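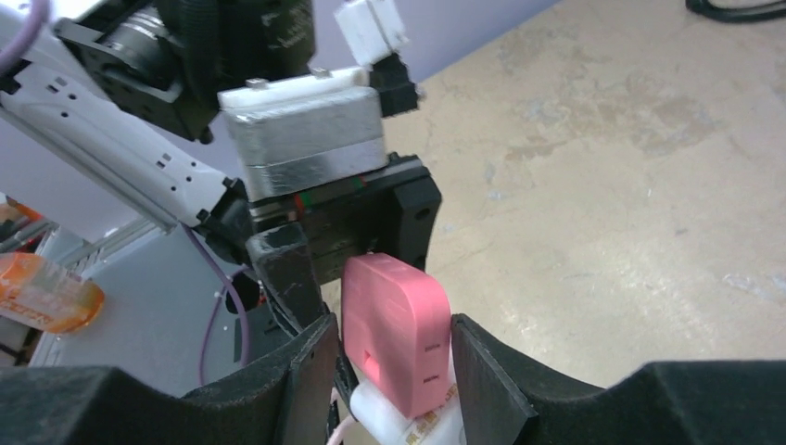 The pink one, with something white and labeled in front of it and a short piece of pale pink cable.

Home Archive Small rooms Letters About

The drawer of small things

In September I finally opened the drawer under the printer. I say finally, but I open it almost every day. I mean that I opened it with the intention to take things out and not only to push one more thing in.

We have lived in Hostcombe long enough that I can no longer blame the move. When we came from Hollach, I packed this drawer by turning it upside down over a shoe box, and when we arrived I turned the shoe box upside down over the drawer. So it is the same drawer, geologically speaking, with the old layers on top and the new ones pushed into the sides. At the very bottom I found a bus ticket from Hollach and a button of a coat that I gave away.

My rule for the evening was simple. Everything small goes on the table, and every thing has to be put with its family before I go to bed. I took the big table and put the good lamp at the end of it. I started at half past seven and I thought I would be ready by nine.

First came the cables. I do not think I am a person who buys cables, and still they were the largest family by far. Black ones, white ones, one gray one as thick as a finger that I believe belonged to a scanner. There were also some colored ones from the time when my daughter chose all her things by color. She had a pink year, followed by a green half year, and after that she wanted everything black and stopped discussing it with me.

From the pink year there is a lot left. I had forgotten how much of the world can be bought in pink. A ruler, a pencil sharpener without a blade, a case for glasses she did not need yet. She is away studying now, and on the telephone she told me I may throw away all of it. I said of course. Then I made a small family for it at the left side of the table, and it was the only family that I arranged nicely.

I have a weakness for plastic with round corners. It comes from my father's kitchen radio, which was cream colored and had no sharp place anywhere on it. You could close your eyes and follow the edge with your thumb the whole way round and never be stopped. Things today are often made like this again, smooth and friendly, and some have small marks pressed into the side which are too small for my eyes. I used to read such marks without thinking. Now I take the thing to the lamp, I tilt it, I take off my glasses, I put on the other glasses, and in the end I ask somebody young.

The somebody young was Achilleas Drakos, who rents the room upstairs from us and came down for a glass of water. He should not have done it. He sat until after ten. He is patient with small things in a way I am not, and he has a habit of standing every object upright on the table before he decides about it. I lay things down flat. It is a difference of character, I suppose, or of table manners. I must admit that his way is better for looking. A flat thing that lies down is only a shape, but when it stands up you see how thick it is, and if there is a notch or a slot on the edge, you see it immediately.

We had one disagreement, about labels. I peel them off. I have always done so, and my mother also did it, with warm water and a spoon. The label is for the shop, I think, and when the thing is at home it should be allowed to have its own face. Achilleas keeps every label on. He says that the label is the only place where the thing tells you what it is, and when you have peeled it you must remember it yourself, for years, for every object in the house. I said I have a good memory. He held up something round and black from the pile and asked me what it was.

I did not know what it was.

Since that evening I leave the labels on. I even find that I like some of them, the ones with small print in one warm color on white, not shouting. In Hagedorn, where I went to school, the pharmacy had labels like this on all the jars, brown letters, very neat, and I remember I wanted to be a pharmacist only so that I could write them. Nobody in my family took this plan seriously, and after the first year of chemistry neither did I.

I would like to describe how we sorted, for anybody who has a drawer like mine. I read many articles about it before, and they all begin with buying boxes. Please do not begin with boxes. I bought a set two years ago, it was far too much money, and the boxes were so well made that I did not want to put anything ugly in them. They stand in the hallway with a plant on top. For the drawer we used the lids of jars, two egg cartons, and a baking tin with a scratch.

The cables I now roll around my hand, loosely, and close with a strip of paper on which I write what the cable is for. If I do not know, I write the date when I stopped knowing. After one year with such a paper the cable may go. Achilleas thinks one year is too kind. He would give them until Christmas.

Short cables are a problem of their own. A long cable forgives you, you can always bend it behind something. With a short one, the thing it belongs to has to stand exactly beside it, and both of them always hang over some edge. I decided that a short cable stays together with its object and does not go to the cable family at all. They share one compartment of the egg carton if they fit. If the object is wider than an egg, they get the baking tin.

Screws and other very little metal pieces went into a jar that once had mustard in it. I do not sort them further. I know there are people who do, and I have seen a photograph of a wall in a garage, every screw by length, and it made me feel calm for a minute and tired for the rest of the day.

Things without a name are the last family. I gave them the lid of a cookie tin, and this was again a discussion. Achilleas wanted them to go in the trash the same evening. My argument was that a thing without a name is often one half of another thing, and the other half is always found two weeks later. This has happened to me with the little door of the clock, with the foot of the stapler, and with a white plastic square that was, for most of a winter, holding the place in my dictionary. So I keep them, but in the open, on the shelf in the kitchen where everybody walks past. If someone recognizes one of them, they must say it aloud and take it away. The round black thing went on the first morning. My husband picked it up while the coffee was running and said it was the cap from the bicycle pump, and had I been looking for it? I had not. He was very happy with it.

How much was there in total, you will ask, or my cousin will ask, she always does. I did not count and I will not go back to do it. I only know that the drawer now closes without the left hand holding something down inside. It also makes another sound. Before, it made a rattle and then a sort of cough. Now there is only a short knock, and on the first evenings I opened and closed it more than necessary.

I wrote once before about a drawer, the one with the knives and the string, and that text had 1,145 words, my longest ever until then. Some of you wrote me very kind letters about your own string. One reader wrote that she also keeps the thin plastic ties from bread bags, and asked if this was normal where I come from. Yes, it is. My aunt had an entire soup bowl of them, with a plate on top so that the cat would not get in.

About the pink things I should still say how it ended. I did not throw them away and I did not put them back. They are on the windowsill in my daughter's room, standing up, in the manner of Achilleas. The ruler does not stand, so it leans on the others. When the sun comes in the late afternoon there is some pink on the wall behind the bed. She will be home for the holidays and she will ask me why I did not listen, and I already have no good answer.

The next one is the cupboard in the bathroom. I looked in yesterday, only to see what the situation was, and a tube of something fell on my foot. I closed the door and I will look again when the weather is worse.

You might also like

String, knives and one candle
What we carried from Hollach and what we should not have
A radio with no corners
Ovlow, a walk with wet shoes
The labels in the pharmacy in Hagedorn
How long may you keep a key

Older posts Newer posts Back to top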